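Projects > Student Manipulation Project > FAQ

Home | Teams | Timetable | Downloads | Contact

Print this page | E-mail this page

Tosberg Student Manipulation Project: frequently asked questions
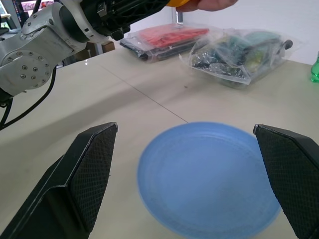 The project teaches second-year students to record, check and use demonstrations of simple handling tasks with a robot arm. Each team picks one task from the list and works on it for the whole term. Flat tableware is the usual first choice. A shallow plate with a slightly raised rim, like the light-blue one between the fingers, gives the gripper little height to work with, and the fingers have to be opened wide before the approach. Teams that choose plates should allow extra sessions for practice.

Who can join?

Any student enrolled at the Trustusstead site who has passed the workshop safety test. First-year students may attend as observers but may not operate an arm.

Do I need to know how to program?

A little Python is enough to start. The recording software, Evo, is run from a menu. Programming is needed from week five, when teams begin to train on their own recordings.

How large is a team?

Three or four students. Teams of two are accepted if both members can attend every session. We do not accept single entries.

How many recordings does a team have to make?

The minimum for a pass is 117 accepted episodes of one task. Most teams go further. Last year's teams recorded 3,107 episodes between them, of which 2,318 were accepted.

Why are episodes rejected?

The common reasons are a missing wrist camera stream, a late start to the recording and an object left outside the marked start area. A failed grasp is not a reason for rejection, provided it is labelled as failed. Please do not delete failed attempts – they are used in the error analysis.

May we bring our own objects?

Yes, up to 400 g each. Glass, ceramics and anything with a sharp edge are not allowed. Plastic is preferred. Bring two of each object, and write the team number on the underside.

Who places the objects between episodes?

One member of the team, known as the setter. The setter calls "clear" when both hands are out of the working area, and the operator does not move the arm before then. Change roles at least once per session.

What happens if the gripper pads wear out?

Report it on the session sheet and stop recording. New pads change the grip, so episodes made before and after the change must be stored in separate folders. Spare pads are kept in the Sfeir cabinet and are fitted by staff only.

How is the project marked?

Recordings count for 40 per cent, the trained model for 20 per cent and the written report for 40 per cent. A model that performs badly can still receive a good mark if the report explains the results.

Can we keep the data?

Each team may keep a copy of its own episodes. The shared set is available on the site network until the end of August.

Whom do I contact?

Roos Schouten, project coordinator, room 2.14. Requests to change task must be made in writing before the end of week three.

Last revised: January 2023

Print this page | E-mail this page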